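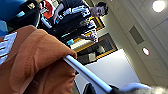
Que si el brazo ya dobla solo, para qué hace falta quedarse al lado. Me lo preguntaron en la planta de Lillcombe en la segunda semana y desde entonces empiezo la charla por ahí. Leerlo tal cual, sin suavizarlo, y decir que la respuesta ocupa los próximos veinte minutos.

Dejar la diapositiva puesta mientras hablo. Tela naranja arrugada en primer término, una persona detrás. Es lo que tenemos delante cada día: ropa blanda y gente cerca.

DIAPOSITIVA 2. De qué voy a hablar
Clasificación y doblado de ropa usada y de devoluciones. Dos centros, Lillcombe y Skiston. El sistema se llama Lidix y en Lillcombe funciona desde febrero. En Skiston sigue todo a mano, y eso nos permite comparar, con cuidado, porque los turnos no son iguales.
No voy a enseñar gráficas de rentabilidad. Quien las quiera, que me escriba después.
Aviso: hablo de lo que he visto en planta y de lo que me han contado en los descansos. No es un estudio.

DIAPOSITIVA 3. El puesto antes
Mesa, cesta a la izquierda, tres salidas a la derecha. La persona coge la prenda, la abre, mira cuello, puños y costuras, decide y dobla. En una prenda fácil casi todo el tiempo se va en doblar. En una difícil se va en decidir.
Insistir en esto último. Cuando Moodley hizo la propuesta inicial solo había cronometrado el doblado. La decisión no aparecía en ninguna hoja y por eso nadie la había presupuestado.
Dolores habituales: hombro, muñeca, base del pulgar. Preguntar a la sala si alguien ha trabajado de pie en una mesa de altura fija. Esperar las manos.

DIAPOSITIVA 4. El puesto ahora
El robot coge, extiende y dobla lo que reconoce. Lo que no reconoce lo aparta. La persona atiende lo apartado, revisa una parte de lo doblado y corrige los agarres malos.
En Lillcombe hay 3 celdas. Al principio había una persona por celda; ahora una misma persona se mueve entre ellas cuando el turno lo permite. A unos les gusta porque caminan. Otros dicen que les deja la cabeza partida, y los entiendo: una celda avisa mientras estás metido en otra.

DIAPOSITIVA 5. Un turno con números
Son de un solo turno, decirlo antes de que lo pregunten.
Entraron 516 prendas. El sistema apartó 237. Además hubo 67 intervenciones, es decir, veces en que alguien tuvo que parar la celda y mover algo con la mano.
Pausa. La sala suele reírse aquí. No pasa nada, seguir.
Explicar que apartar no es fallar. Una manga del revés, una cremallera enganchada en el forro, dos camisetas que llegan hechas una bola: preferimos que las aparte. Las intervenciones sí preocupan, porque cada una corta lo que la persona estaba haciendo.
Si preguntan por la media semanal: no la traigo. El recuento de los primeros meses se llevaba en papel y cada turno apuntaba a su manera.

DIAPOSITIVA 6. Lo que cambió sin que lo pidiéramos
El ruido. Antes se hablaba de mesa a mesa. Con las celdas en marcha se habla menos, y los avisos que se daban de viva voz (esta partida viene húmeda, ojo con los alfileres) dejaron de darse. Pusimos una pizarra. Se usa a ratos.
El ritmo. El brazo no se cansa, y la cola de lo apartado crece aunque la persona haya ido al baño. Durante el primer mes la pantalla mostraba esa cola en rojo. Se pidió quitarlo y se quitó. Ahora se consulta si uno quiere consultarla.
Los descansos. Siguen siendo los mismos sobre el papel. En la práctica se tomaban tarde, hasta que se acordó que las celdas paran también.
Lo que se sabe. Las que mejor distinguían una lana buena al tacto siguen siendo las que mejor la distinguen, pero tocan menos lana. Me preocupa quién aprenderá eso dentro de unos años. No tengo respuesta y no voy a fingirla.

DIAPOSITIVA 7. Dinero y categoría
Ir despacio, es la parte que más interesa y la que peor se cuenta.
El puesto se pagaba como manipulación. Corregir agarres, etiquetar errores y decidir cuándo se para una celda es otro trabajo, y durante meses se pagó igual. En Lillcombe hay ya una categoría nueva con su complemento. En Skiston no existe todavía porque no hay celdas, y allí piden que esté firmada antes de que llegue la primera. Me parece razonable.
No ha habido despidos ligados a Lidix. Dos puestos eventuales no se renovaron y la empresa dice que fue por volumen. Contarlo así, con las dos cosas juntas, y que cada cual saque su conclusión.

DIAPOSITIVA 8. Lo que haría de otra manera
Cronometrar también la decisión, desde el primer día.
Enseñar la celda a la plantilla antes de montarla. Nosotros la enseñamos montada y atornillada, y las dos objeciones sobre la altura de la bandeja llegaron cuando ya costaba dinero moverla. Se movió igual, en verano.
Dar a quien está al lado la potestad de parar sin justificarlo. Al principio había que elegir un motivo en un menú de once opciones. La gente marcaba siempre la primera y los datos no servían para nada.
Formar a todo el turno. Se formó a cuatro personas y las cuatro acabaron sin poder cogerse vacaciones a la vez.

DIAPOSITIVA 9. Vuelta a la pregunta
Releer la pregunta del principio.
Mi respuesta hoy: hace falta alguien al lado porque la ropa llega como llega, y porque casi la mitad de aquel turno pasó por manos humanas. Dentro de dos años el número será otro. Lo que pido es que, cuando baje, se negocie con quienes han estado corrigiendo los agarres, que son quienes lo habrán hecho bajar.

PREGUNTAS
Posibles:
¿Se graba a los trabajadores? Sí, las cámaras ven parte de la sala. Se informó por escrito. El plazo de conservación se discutió mucho; remitir al documento del centro.
¿Sirve para ropa de hogar? Sábanas bajeras, no. Toallas, sí, bastante bien.
¿Cuánto costó? No puedo darlo, es de Moodley.
¿Se puede visitar? Lillcombe sí, por la mañana, avisando antes. Llevar calzado cerrado.

Si sobra tiempo, volver a la diapositiva 5 y explicar cómo se apunta una intervención. Si falta, saltar la 6 desde «Los descansos».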